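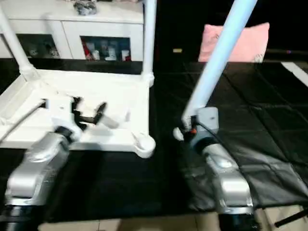
My father-in-law sold trucks for most of his working life, and I don't think I ever really listened to him talk about it until this winter, when I found myself trying to sell one. One! A single used box truck, a Kamby with the short bed, which we bought for the bakery when we still thought we'd be doing farmers markets in three counties. It took me from the first week of January to the end of March, and I thought I'd write it all down while I still remember which dealer said what.

Some background first. The truck is nine years old and has been good to us apart from one long summer with the refrigeration unit (if you've been reading for a while you'll remember the buttercream). We cut back to the Keltimari market and the shop last fall, and after that it mostly sat in the side yard costing us insurance. My husband wanted to hang on to it. I wanted the yard back, and the money for a second oven, and after several long suppers on the subject I won.

I started out by reading everything I could find about what used trucks were bringing. There is a little trade newsletter that covers our part of the state, and a friend at the feed store passes me his copies when he's through with them. According to the January one, dealers in the region moved 1,049 used light and medium trucks in the last quarter, against 789 in the same quarter the year before. Well, I read that and started picking out ovens! More people buying, so a better price for me, or so I figured.

My first stop was Wostel, out past the fairgrounds, who had sold us the truck to begin with. They were very pleasant and gave me coffee and offered me a number so low I asked the young man to say it again. He explained that short beds are slow for them and that anybody hauling cold goods wants the longer box now. Then he walked around it twice, frowned at the tires, and took off another $1,000. I thanked him and drove home with the radio off.

The second place was Marchetti, which is a bigger lot, and closer to the highway. I'd been told to ask for Afia Sulemana and I'm so glad I did. She went through the whole thing with me, the service book and the receipts and everything, and she told me quite frankly that her lot already had too many trucks like mine. The sales in that newsletter were mostly pickups and small vans, she said, and box trucks were having a dull year. She thought I'd do better selling it myself to someone who wanted that exact size, and she wrote down on the back of her card what she would ask for it if it were hers. It was a good bit more than Wostel's figure, though a good bit less than my oven.

So I put up a listing. I'm not much of a hand at those, and my first try was so long that my daughter made me cut it in half (she says the same about this blog). I put in the mileage, the year, what had been replaced and when, and the truth about the refrigeration. Then the messages came in. A lot of people wanted to know if it was still available and then never wrote again. One man wanted to trade me a pontoon boat. Another came out at seven in the morning, sat in the cab for a good while with the door shut, said it was a fine truck and left.

I dropped the price once, in late February, and felt low about it for days.

Then Elikem Nutsugah called. He and his sister were starting a flower delivery business, and the short bed was just what they were after, on account of the alley behind their rented shop. They drove 152 miles to look at it! He checked underneath with a flashlight, she measured the inside of the box and wrote it all down in a notebook, and they asked better questions than either dealer had. We settled at a little under what Afia had written on her card. I threw in the ramp and the spare straps, and a coffee cake for the drive home.

A few things I'd do differently. I'd have it washed and the tires seen to before taking it anywhere. I'd call the insurance company sooner, as we paid a whole extra month through plain forgetfulness. And I'd start in the spring, when people are planning their season, though my father-in-law tells me fall is better and we've agreed to leave it there.

The oven comes in May. It's secondhand too, and the man selling it wouldn't budge a dollar.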